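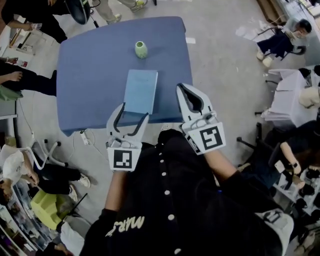
How far did the Brilham dig get with your money this season?
We reached the floor of the long building in Trench Two, and we opened the ditch on its north side for most of its length, so the two main jobs in our plan are done and the third (the kiln hollow) is a bit more than half done.

It was a happy season, if a muddy one, and we want to thank the Zusance Fund again for standing by us when the rain held everything up in November. The team put in 16 full days after that, and what a difference they made! We now have 2,887 pieces of pottery bagged and entered in the finds register, most of it plain cooking ware, with a handful of lovely burnished rims that we keep going back to look at.

Of the $3,000 you granted us, $2,000 has gone on trench shoring, the pump and finds storage. The rest is set aside for soil samples and for the charcoal dates, which the Flivulach lab has agreed to run together in one batch. We would dearly like to have those dates before we say anything firm about when the ditch was filled in.

Still to do: finish the kiln hollow, draw the east section again (the first drawing got soaked), and send you the full finds list.

27 February 2018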